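Repair Bench Notes – the summer push

June 29, 2021

Quick one this month, I'm writing this between a dead laptop and a phone that won't stop. Apologies in advance for typos.

First the bit everyone asks about. Yes, the bench is open again. Tuesdays and Fridays, afternoons only, same door on the side street, ring twice if the light is on and nothing happens. Bring the power cord. Bring the password, or bring the person who knows the password. Do not bring the monitor unless the monitor is the problem.

Desktops. We have far too many of them waiting and the Vamard school order is still the big one. They want 100 towers ready before classes start and they want them all the same, which is a nice idea if you have never looked inside a donated computer. Same badge on the front, two different power supplies, three kinds of memory. So we sort first and build second. Gaetano Ruggiero has been doing the sorting and his shelf labels are now the law. If it says TESTED it has been tested. If it says MAYBE please leave it alone, he gets upset.

What we need you to do if you're on building this month:

Strip the tower before you clean it. Side panel off, case flat on its side, open side up. People keep working on them standing up and then the card leans out of the slot while they hunt for the screw. Flat. Every time.

Screws go in the dish. The dish, not your shirt pocket. Last week there was a hunt for one little drive screw that ended with the vacuum bag open on the floor and it wasn't in there either.

Check the socket before you reach for a chip. Flashlight, look from two sides, you are looking for anything bent or any old paste that got where it shouldn't. Then open the retention frame all the way. All the way. If the chip doesn't drop in under its own weight something is wrong and pushing harder will not make it right. Look for the little triangle in the corner, line it up with the one on the socket, put it down, let go.

Paste – a pea. We are going through tubes like it's frosting.

Memory next. Clips open, line up the notch, both thumbs, push until it clicks. If there are two sticks they go in the matching slots, and the manual for the board will tell you which ones match, it's not always the ones side by side. Half the "dead" machines on the return shelf in the spring were a stick that hadn't been pushed home. Reseat it before you write anybody's computer off please.

Drives last. The cages with the plastic latches don't need screws, slide the drive in, turn the latch, give it a tug. The older cages do need screws, short ones, and if you use the long ones you can wreck the drive. Labels facing up where you can read them. Write the serial on the sheet BEFORE it goes in the cage, I have pulled out so many drives to read a number that I could have read on the table.

And wiping. Every donated drive gets wiped, no exceptions, even if the person says there's nothing on it. There's always something on it. The wipe station is the one by the window and it's slow, so load it when you arrive and it might be done when you leave. If a drive clicks, stop, put it in the red bin and it goes to the shredder people in November with the rest.

Parts trays. This is the new thing, or newish. We used to lay the parts out on a towel and everybody hated the towel, me included. Fluff everywhere, static, sticks of memory wandering off under the case. A molded tray is so much better. A pocket for the chip, a long slot for the memory, you can tell right away what still has to go in and what's been done. Keep the tray to the left of the case if you can, and keep the case close to it, so nothing is carried across the whole table with your sleeve dragging over the board.

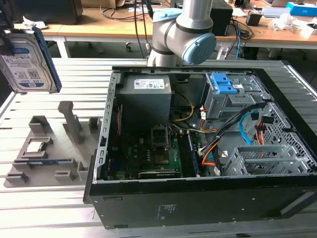
The other half of it is putting things back. If you take a chip out of a machine it goes straight in a pocket, heat spreader up, and not down on the bare table where it can slide. Same for memory. Hold it by the ends. I know we all say we do this. I watched four of us not do it on Friday.

Cables. Gustel brought us a whole crate of SATA cables, thank you, very kind, we're good for cables now. Really. Please stop. What we are short of: small screws, zip ties, anti-static bags in the drive size, and keyboards with every key still on. Also a fan for the back room, a fan for PEOPLE, it was awful in there last week.

Money, quick. The sale made $200 after the table fee and that goes to thermal paste and new wrist straps. Two of the old straps tested bad so they're in the trash, don't fish them out.

Lei collection is moved to the second Friday, the van couldn't do the first. If you signed up for the first you're now on the second unless you shout. Trillitz has offered us storage over the summer, dry, ground floor, no stairs!! We'll move the untested towers there first and get some floor back. Need people who can lift and one person who can drive something bigger than a hatchback.

Training night for new folks is still on. You will take one computer apart and put it back together and then it has to boot. It's fun, even when it doesn't. Wear shoes with toes, no dangly bracelets, and eat before you come as there's no food at the bench, that rule hasn't changed and it does include coffee.

A few small things:
The good magnetic screwdriver is missing again. Blue handle. No questions asked.
Compressed air gets used outside, on the step.
Side panels get stacked with the tower they came from. There's a pile of orphans behind the door and none of them fit anything.
Sign out of the test machine when you're done with it.
If the beeps are long-short-short, the chart is taped inside the cupboard door.

Build sheets for the school order are in the green folder, fill in every line, initial at the bottom, and put the finished towers on the left side of the rack with the sheet taped to the top. Next notes when I get a minute, probaly after the Lei pickup.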